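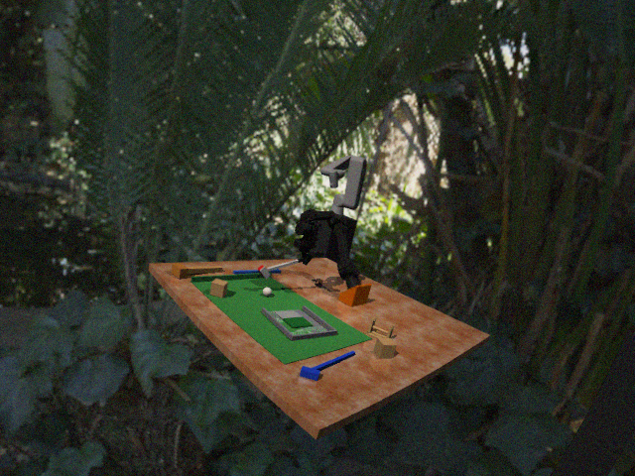
Inum Coast Guard Receives Second Patrol Aircraft

1/4/21

12 Shares | 0 Comments

The coast guard of Inum has taken delivery of its second maritime patrol aircraft, and the crews will begin to fly with it as soon as the acceptance checks are finished. The aircraft is a twin-engine turboprop, bought used and rebuilt by the Fosar company, which also prepared the first one. The contract covers 2 aircraft, spare parts, and training for pilots and ground staff.

Until last year, the coast guard depended on the air force when it needed to look at the sea from above. This arrangement worked, but slowly. A request had to go through two headquarters, and if the air force had other tasks on the same morning, the boats went out without any help from the air. With one aircraft of its own, the service could fly on most days, but every longer inspection in the hangar meant that the flights stopped completely. The second aircraft is intended to close this gap.

"We do not ask for something luxurious," said Azadeh Ghorbani, who leads the aviation section of the coast guard. "One aircraft is in the workshop, the other is over the sea. For us this is the normal condition, and we have waited for it a long time."

The two aircraft are almost the same from outside, but there are some differences which the crews must learn. The newer one has a different surface search radar, with a larger display at the operator's station, and the observation windows in the rear cabin were moved forward by one seat row. It also carries an extra fuel tank. Fosar says that with this tank the aircraft can stay in the air over two hours longer at patrol speed. The first aircraft will get the same tank during its next heavy inspection, which is planned for September.

Both will be based at Onport, where the runway was repaired and extended by 200 meters before the first delivery. The old hangar there is large enough for only one aircraft with the doors closed. A second hangar has been approved but the building work did not start yet, so for the coming season one aircraft will be parked outside. Salt air is a known problem at Onport. The ground staff must wash the engines with fresh water after each low flight over the sea, and they have asked for a covered washing place, for which there is still no decision.

The question of crews is more difficult than the question of machines. The aviation section has now 172 people in all positions, including technicians, radio operators, and office staff. It has enough pilots for two aircraft on paper, but several of them are still qualified only as second pilot. Their training continues with flights along the coast, in daylight first, and afterwards at night. The radar operators come mostly from the patrol boats. They know the sea traffic very well, but they must get used to how it looks from a height of 2000 feet, and to working in a cabin that moves in a different way than a boat.

Mahsa Mirzaei, a former naval officer who writes on defense purchases for the Rezaei bulletin, considers the decision to buy used aircraft reasonable, but she has some doubts regarding the support contract. In her opinion, the coast guard should have asked for the complete maintenance documents in the first year and not in the third. "As long as the documents are with the company, each larger repair has to be agreed with the company," she wrote. "This takes time, and it also costs money which is not in the budget." The coast guard answered that the technicians need the first years to learn the aircraft in any case, and that Fosar keeps a small team at Onport for this reason.

The tasks for the aircraft are fishery control, search and rescue, and the watching of the shipping lanes south of the islands. They carry no weapons. In a rescue case, the crew can drop life rafts through the rear door and guide the boats by radio to the right position. An agreement with the air force remains in force for situations where a helicopter is needed, as the coast guard has none and does not plan to buy any at present.

A handover ceremony will be held at Onport when the acceptance checks are completed. The date will be given by the coast guard later. The first regular patrol with the new aircraft should follow in the same month, with a mixed crew from both aircraft and one instructor from Fosar on board.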